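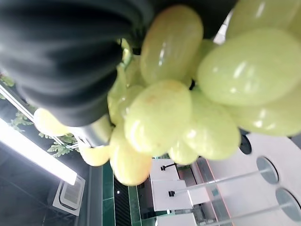 Green grapes, one of the fruits suited to the Gentle setting (see step 5).

Section 4. Drying Fruit in Your Ostness Dehydrator

Welcome to the part of the guide most people turn to first! If you have already washed the trays and run the dehydrator empty as explained in Section 3, you are ready to make your first batch. Grapes are a lovely place to start, and the steps below will work for cherries and blueberries too.

1. Pull the grapes off their stems and throw away any that are soft or split. One bad grape can give its taste to a whole tray.

2. Rinse the fruit in a colander under cold water and let it drain while you bring a large pot of water to a boil.

3. Lower the grapes into the boiling water for 30 seconds, then move them straight into a bowl of ice water. This cracks the skins just enough to let the moisture out – if you skip it, you may be waiting an extra day for your raisins.

4. Pat the grapes dry with a clean towel and spread them over the trays in a single layer. Each tray holds up to 500 grams. Leave a little space between the pieces, and please don't be tempted to pile them up, even if you came home from the market with more than you meant to.
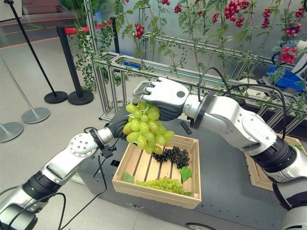

5. Slide the trays in, close the door until it clicks, and turn the dial to Gentle. Set the timer for 24 hours and press Start. The fan will hum softly the whole time, so you may like to keep the dehydrator out of the bedroom hallway.

6. Swap the top and bottom trays every six hours while you are awake. Raisins are done when they feel leathery and no juice comes out when you squeeze one. Large grapes often need a second day.

CAUTION: The trays and door get hot. Use oven mitts, and never cover the rear vent while the fan is running.

Note: If the display shows code 402, the door is not fully closed. Open it, check that no tray is sticking out, and close it again.

Note: Let the raisins cool completely before you put them in jars. Warm fruit sweats under a lid, and a sweaty jar will grow mold. Our recipe tester, Ifeoma Igwe, shakes her jars once a day for the first week and dries the fruit again if she sees any drops on the glass.

For apples, pears and other sliced fruit, go on to Section 5.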